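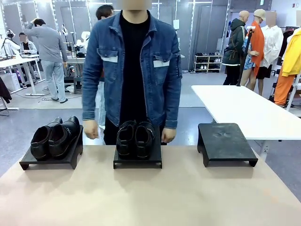 Drei Podeste, zwei davon mit schwarzen Schuhen, auf einem Tisch im Atelier.

Das Aufgeld gehört in den Schätzpreis

Wer im Katalog von Treloar eine Grafik mit 500 Euro Schätzpreis findet, liest eine Zahl, zu der er sie nie bekommen wird. Zum Zuschlag kommen Aufgeld, Folgerecht und Versand, und erst auf der Rechnung steht alles zusammen. Für einen kleinen Farbholzschnitt aus der Sammlung Skellorville habe ich im Oktober 1.623 Euro bezahlt. Der Zuschlag lag deutlich darunter.

Die Häuser sagen, der Handel kenne die Regeln. Das stimmt für den Handel. Bei Davlow waren in der letzten Druckgrafikauktion 91 Lose aufgerufen, und im Saal saßen vor allem Privatleute. Viele rechneten auf dem Rand des Katalogs mit – ich auch.

Hernasov macht es seit vier Auktionen anders und druckt unter jede Schätzung den Endpreis mit allen Gebühren. Das kostet eine Zeile. Die Gebote sind dort nach meinem Eindruck nicht vorsichtiger geworden, nur die Nachfragen an der Kasse kürzer.

Gegen Gebühren habe ich nichts. Ein Katalog muss geschrieben, ein Blatt geprüft und gerahmt werden. Aber der Preis sollte dort stehen, wo man sich entscheidet, und das ist der Katalog. Die Bedingungen auf den letzten Seiten liest am Mittwochabend vor der Auktion kaum jemand.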